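Does a city council have to let you speak before it votes?

Plistano
Our council passed a parking fee 178 days after proposing it and never opened the floor. Is that allowed? Population is 2,364 if it matters.

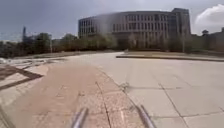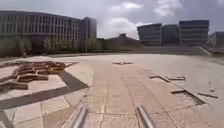 Paved plaza under a cloudy sky

Tromon
Depends on your state. Some only require that the meeting be open, so you can sit and watch but not talk. Ask the clerk for the council's rules of procedure — fee changes often need a hearing with posted notice.

Ko
They do what they want. Vote them out in June.

Genolbridge
Check the minutes too. Ours had two hearings listed that hardly anyone knew about.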